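Skeltgate halts hand-held gripper sessions after jaw fault

I've been following the laundry folding project at Skeltgate for a while now, mostly because I hate folding laundry and would love a machine to do it for me. So I was sorry to hear that sessions stopped in October over a fault in the hand-held grippers.

The trouble started with a batch of recordings sent over to Duda, the team that checks the motion data before anyone trains a robot on it. Out of 505 recordings, 288 had the same problem: the logged jaw opening had drifted away from the real one. The file would say the jaws were shut on the cloth while they were still 6 millimeters apart. Feed that to a robot arm and it will happily lift nothing at all – or squeeze a lot harder than you'd like.
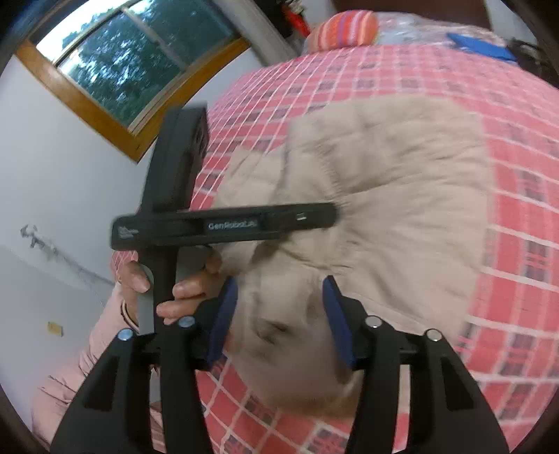 Clothes make this worse, as anyone who has wrestled with a pair of pants on a bed can guess. Fabric bunches up, slides and changes thickness from one second to the next, so a few millimeters matter much more than they would with a cup or a box.

The data problem could have waited, I think. What got everything stopped was the safety side. On 3 of the grippers the jaws also stuck closed for a moment after the trigger was let go, and one operator got a pinched finger while freeing a sleeve. It left a bruise and nothing worse, but I'm glad they took it seriously!

Ralov, which looks after the equipment, blames a small set screw in the linkage that works loose with heavy use. The screws are being replaced and locked in place, and every unit now gets an open-and-close check before a session begins. Anditz, the group paying for the work, wants the bad recordings done over (poor operators – that's a lot of folding).

Sessions will start again once the repaired units have passed a full day of testing. I've asked for the results and will post them when I get them.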